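Coffee: What Is It and Why Do Grown-Ups Want So Much of It?

Quick one this week, but you asked, so let's go. Coffee. Brown, hot, smells great, tastes (to most kids) like burnt toast. Why do people drink it?

First thing. A coffee bean isn't a bean. It's a seed. Coffee grows on small trees or bushes, and the fruit is called a cherry, though it's no relation to the cherries you eat. Green first, then usually red. Some kinds ripen yellow. Inside each cherry there are normally 2 seeds, squashed together with their flat sides touching. That's why one side of a coffee bean is flat! Now and then a cherry grows just one round seed. Those are called peaberries. Good word for a spelling test.

Coffee trees like it warm. No frost, please. Most coffee comes from places near the equator — Brazil, Vietnam, Colombia, Ethiopia, Indonesia. Look at a globe and find the equator with your finger, then spin it. You'll pass nearly all of them. Ethiopia is where the arabica kind first grew wild.

Picking. On steep hills it's mostly done by hand. A bush can have green cherries and red cherries on the same branch, so the pickers have to come back again and again. Then the fruit comes off and the seeds get dried, often outside in the sun, with someone raking them so they don't go moldy. At this point they're a pale gray-green and smell a bit like grass or peas. You would not want to drink it.
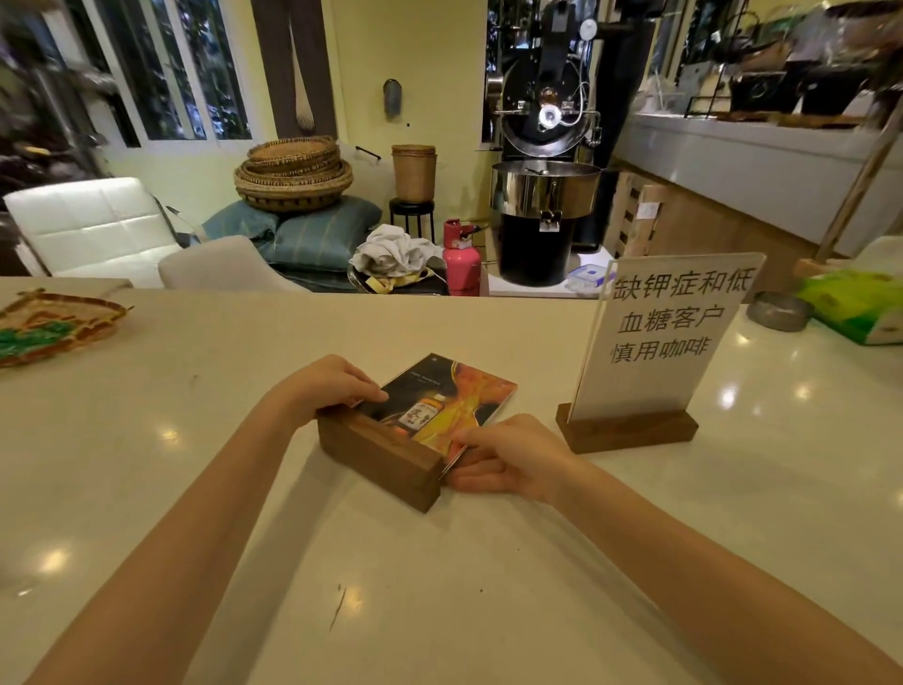 Next comes roasting, and this is the exciting bit. The Katsaros roasting shed in Sostthorpe has a big metal drum that turns round and round like a clothes dryer. It gets hot. The darkest beans there come out at 480 degrees Fahrenheit, hotter than your oven at home when there's a pizza in it. The beans go from green to yellow to brown. Then they pop! Really. There's a bit of water inside each one, it turns to steam, the steam pushes, and crack. Roasters call it "first crack." Sounds like popcorn. Keep going and there's a second crack, quieter, more like breakfast cereal when the milk goes on.

After that they have to be cooled quickly or they carry on cooking by themselves. Big tray, fan, lots of stirring. Don't touch.

Then grinding. Why grind it? Try this at home with sugar, no coffee needed. Put a sugar cube in one glass of water and a spoonful of loose sugar in another. Stir both. Which one disappears first? Small bits have more outside for the water to get at. Same with coffee. Whole beans in hot water would just sort of sit there.

SO WHAT DOES IT DO TO YOU?

Right. The important ingredient is caffeine. The plant makes it, probably to help keep bugs from eating it. Caffeine tastes bitter, and for an insect it can be poison. For people, it wakes them up. Sort of.

All day long your brain builds up a chemical called adenosine (say it: uh-DEN-uh-seen). More adenosine, more sleepy. It fits into tiny parking spots in your brain, and when lots of spots are full you start yawning. Caffeine is almost the same shape. So it drives in and takes the parking spots. The adenosine can't park. You don't feel sleepy.

But the adenosine hasn't gone anywhere! It's still driving around the block. When the caffeine leaves, in it goes, and your teacher is suddenly very tired at 3 p.m.
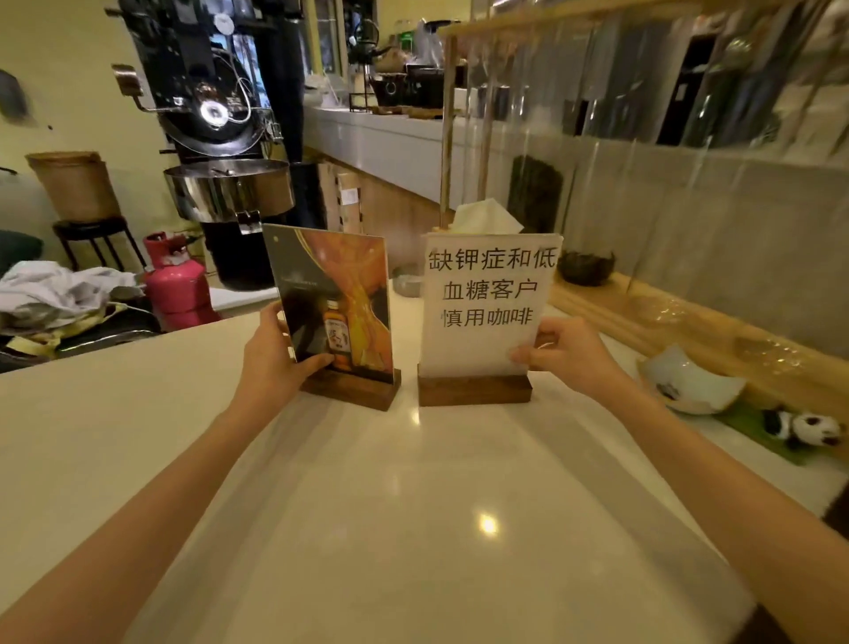
Two signs on a long white counter. The one on the right is in Chinese.

Caffeine hangs around for hours, by the way. In a grown-up, half of it can still be there five hours later. Some people get rid of it faster, some slower. That's why your aunt can have an espresso after dinner and sleep like a log and your uncle can't have one after lunch.

Kids are smaller, so the same cup would be a lot more caffeine for your size. It can make you jittery, give you a stomach ache, make your heart go fast and mess up your sleep. Doctors say kids are better off without it. There's some in cola, tea, energy drinks and chocolate too. Energy drinks can have loads. Check the lable.

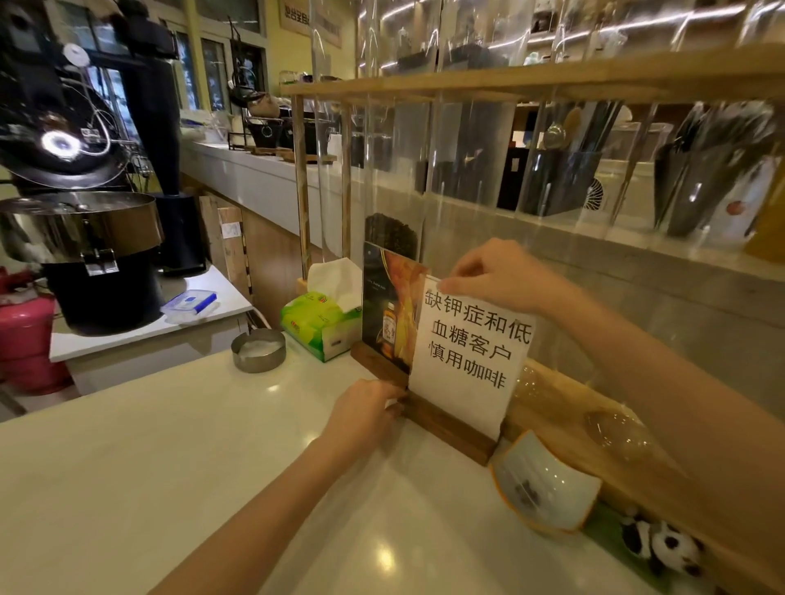

Grown-ups have to think about it as well, not only kids. Someone who's going to have a baby is usually told to have less. People with some heart problems too, or people who take certain medicines. A few cafes put up a notice about this kind of thing. The black writing on the white paper is Chinese, and it tells customers who are low in potassium or who have low blood sugar to be careful with coffee. Potassium is a mineral your muscles and heart need — you get it from bananas, potatoes and beans (the real kind). Blood sugar is the fuel going around in your blood. If somebody isn't sure about coffee, the person to ask is a doctor.

QUICK ANSWERS TO YOUR LETTERS

Is decaf totally caffeine free? No. Nearly. A tiny bit stays in.

Does coffee stunt your growth? Nope, old story. There's no good proof of it. Losing sleep isn't great for a growing kid, though.

Can you eat the cherry? Yes. Thin and a little sweet, not much to it. Some people dry the skins and make a kind of tea called cascara. That has caffeine too.

How many beans in a bag? Our readers' club in Stekalholm tipped out a small bag and counted 499. Then somebody found one under the radiator, and we'd already wrote the number down.

Can I grow a coffee plant? You can, indoors, on a bright windowsill. Shiny leaves, nice to look at. You'll wait years for a cherry and it may never bother. Water it when the top of the soil feels dry and keep it away from cold drafts.

Next time: why onions make you cry. Bring a tissue.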